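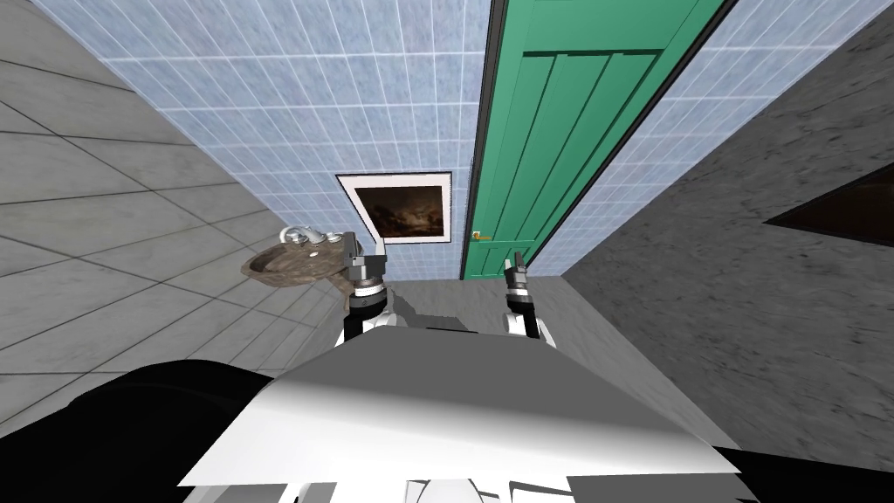 Clorstead Bathroom
Practice room for the Hastuvmont two-armed robot (simulated)
Stock code 417 · School and club licence · Runs on the Helport simulator, supplied separately

Clorstead is the second room in our student range and the one clubs complain about most, usually in the same email as their renewal. It was built for the Wattanapong Cup, where teams drive a two-armed robot through household jobs against the clock. Our first room was a kitchen with a great deal of worktop. Teams got very good at worktops. Clorstead has a basin and a door and very little floor between them.

The room was drawn up by Nipon Kaewkla, who ran a lunchtime robotics club for years and holds firm views on giving teenagers too much space. His original plan was smaller still. We talked him up.

What's in the room

Stone basin with chrome tap. The bowl is round and shallow, and the rim is thick enough to catch a careless wrist. Most teams meet the rim before they meet the tap.

Green panelled door with lever handle. The handle is small and brass-coloured. Task cards start at "touch it" and work up from there. Please start at "touch it".

Framed painting. A dark and rather stormy landscape in a wide white mat, hung on the blue tiles. It scores no points and has no task card. Students may be told this as often as you like and will still try to straighten it.

Tiles. Small pale blue ones, large grey ones, and a rough dark grey surface for contrast. Teams working on vision will find the grout lines either a great help or a term's worth of trouble, depending on which end of the project they tackle first.
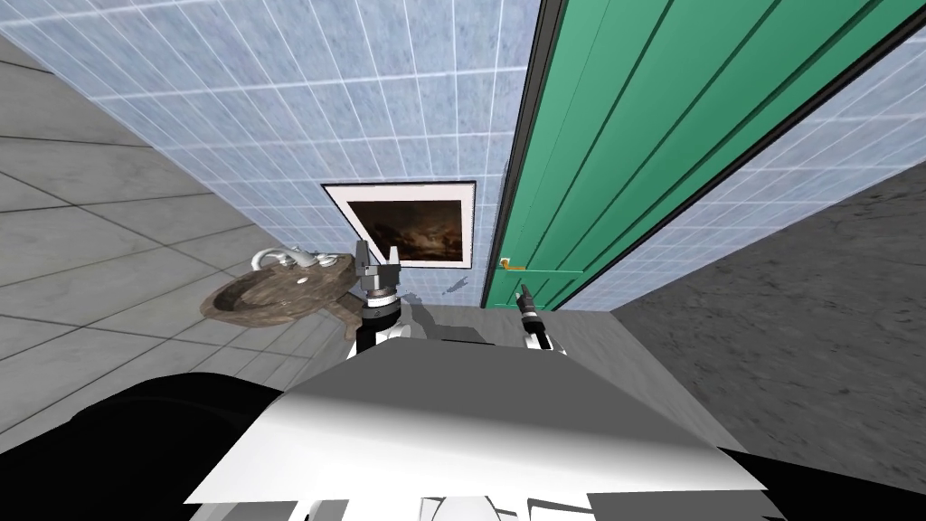

Page last changed: November

Running a session

Allow a full hour for a first session, of which the opening part will go on seating arrangements. One licence covers up to 136 student log-ins, but only one driver has the arms at a time. We suggest a driver, a spotter who calls out distances, and someone to keep the log. The log is the part the judges read, so it helps if the person keeping it can be persuaded to write down the failures as well.

The robot starts facing the blue wall with its body close in. Each arm ends in a parallel-jaw gripper, and the two are driven separately. New drivers tend to park one and forget about it, then swing the body round and find out where it was. The collision counter will show this in red. Beginners can have the counter hidden in the settings, under Mercy.

Views

The room view looks down over the robot's own body, arms included, and takes some getting used to. Walls lean. The door seems to be heading off somewhere. Teams generally stop noticing by the third session, and a few then report that their own bathrooms look odd.

The gripper view sits down among the fingers. Use it for the last few centimetres of an approach and for very little else. Drivers who cross the whole room in it see mostly tiles, at an angle, until they see something large and brown. 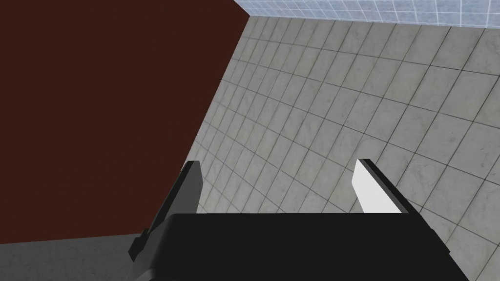 What you get

Room file and the robot model set up to suit it
6 task cards, graded from gentle to Wattanapong Cup final
Teacher's notes, with marking sheet
Log template for students
2 spare start positions, one of them unkind

Known faults

The collision counter sometimes scores a single knock against the door twice. Teams have noticed, and the argument comes up at every heat. Judges should go by the replay.

Saved runs from the kitchen room will load in Clorstead without complaint and then drive straight at the wall. Clear the list before you begin.

Ordering

Clubs already holding a Helport licence can add Clorstead from the account page. Everyone else should order through the schools desk, quoting the stock code and the name of the teacher in charge. Licences run to the end of the school year and can be moved to a new teacher if the old one changes jobs.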